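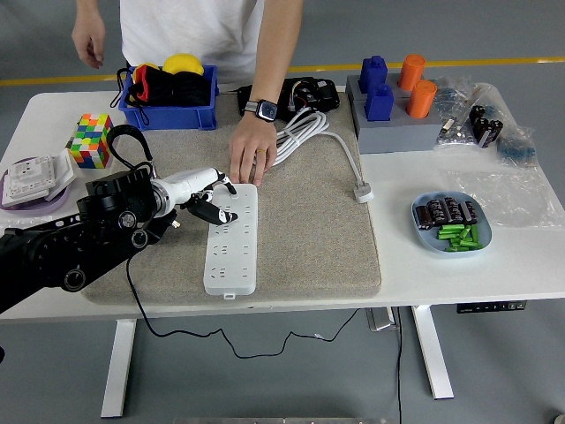 MACARAEG, May 31, 2020 - The Macaraeg Public Health District has completed the first phase of its naloxone access program, placing overdose response kits at 21 sites in Macaraeg and the neighboring town of Celletier. The district distributed 2,244 doses of naloxone nasal spray between December and the end of the phase.

Sites include pharmacies, libraries, the Celletier transit station and two high schools. Each site keeps its kits in a wall cabinet supplied by Vusport. A kit contains two doses of nasal spray, a breathing barrier, gloves and a printed instruction card in English and Spanish. Cabinets are unlocked during building hours and are inspected monthly for expired or missing stock.

Inventory is recorded in Plarkilik, the district's supply tracking system. When a cabinet is opened, site staff enter the date and the number of kits removed. No personal information is collected from anyone who takes a kit.

The district also trained 300 residents and employees during the first phase. The course covers the signs of opioid overdose, the use of the nasal spray, rescue breathing and the recovery position. Participants are instructed to call 911 before or immediately after giving the first dose and to stay with the person until emergency crews arrive.

Training has moved online for the summer. Sessions are limited to 20 participants and are free of charge. Registration is open to residents aged 16 and older through the district office.

The second phase will add cabinets at motels and county parks. Businesses that wish to host a cabinet may request an application from the district's injury prevention unit.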